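Gant de baseball Garel en cuir : mon avis après une saison de lancers

J'ai attendu presque 2 ans avant de remplacer mon vieux gant, celui dont le laçage ne tenait plus que par habitude et dont la paume laissait passer la moindre balle un peu appuyée jusqu'à l'os. On s'attache à ces choses-là ! Et puis au printemps, en voyant revenir l'entraînement, je me suis décidée pour le Garel d'extérieur, le modèle tout cuir, payé 80 euros dans la boutique en ligne de Drokeck. Je joue en loisir, champ gauche le plus souvent, première base quand il manque du monde, et je ne prétends pas avoir l'oreille d'un professionnel pour juger le claquement d'une balle dans une poche. Mais j'ai maintenant toute une saison derrière moi avec ce gant, et j'ai des choses à en dire.

Premier contact

Le gant est arrivé raide comme une planche, ce qui est plutôt bon signe à ce prix. Les gants qui se ferment tout seuls en magasin sont souvent mous en septembre. L'odeur de cuir a parfumé l'entrée pendant des jours (à la maison, les avis étaient partagés). Les coutures sont régulières, le laçage bien serré, et la doublure ne gratte pas. J'ai de petites mains et j'avais peur de flotter dedans : la sangle du poignet se règle sur plusieurs crans et, une fois bien tirée, elle ne bouge plus de tout le match.

Un mot quand même sur la notice, qui tient sur un carton minuscule et conseille de « laisser le gant se faire ». Merci bien. Pour quelqu'un qui débute, c'est un peu court.

L'assouplissement

J'ai procédé à l'ancienne, le soir, sur la table : une noisette de baume Mujić étalée au chiffon dans la paume et sur les charnières, très peu sur le dos, puis une balle calée au fond de la poche et deux gros élastiques pour la nuit. Pas de four, pas de bassine d'eau chaude, je vous en supplie – j'ai vu un gant superbe finir cartonné de cette façon. Le lendemain, on reprend la balle et on tape dans la poche en regardant un film, et on recommence.

Il m'a fallu 2 semaines avant de pouvoir le fermer d'une main sans grimacer, puis quelques séances d'échanges tranquilles pour que la poche prenne sa place. Le pouce a cédé assez vite, l'auriculaire beaucoup moins, et je crois qu'il gardera toujours son petit caractère.
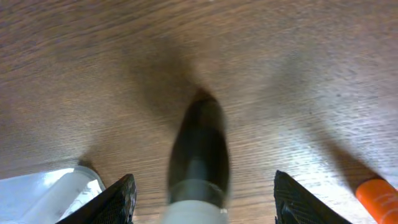

Sur le terrain

C'est là qu'il m'a vraiment fait plaisir. La poche est profonde, la balle y reste, même quand on l'attrape un peu du bout du panier en courant vers la ligne. Sur les chandelles, je me sens en confiance comme rarement. Pour les balles au sol, il est moins à l'aise : il est long, un peu lourd au bout des doigts, et le temps d'aller chercher la balle au fond, le coureur a déjà fait un bon bout de chemin. En première base, j'ai dépanné avec, mais je ne le conseillerais pas pour ça.

Côté paume, le rembourrage est franchement bon. Notre arrière-champ compte un bras très énergique, et avec l'ancien gant je terminais l'échauffement la main rouge. Plus rien de tel maintenant.

Et par rapport au Helto ?

On m'a prêté un Helto pendant quelques entraînements. Il est plus léger, prêt à jouer presque tout de suite, et ses couleurs sont plus gaies. Je comprends qu'on craque ! Seulement la poche m'a paru plate et le cuir du dos assez fin. À 100 euros, j'aurais voulu davantage de matière. Pour un joueur de champ intérieur pressé, il garde tout son intérêt.

Ce que j'aime moins

Le lacet au sommet du panier s'est détendu vers le mois de juin et il a fallu le resserrer, avec la pince et les jurons que cela suppose. La teinture a aussi déteint un peu sur ma main les premiers jours de chaleur. Et il n'y a aucune housse fournie, même en simple tissu, alors je le transporte dans une vieille taie d'oreiller.

Je le garde, bien sûr. Si vous jouez au champ extérieur et que vous avez la patience de l'assouplir correctement, prenez-le avant l'hiver, il sera fait pour la reprise.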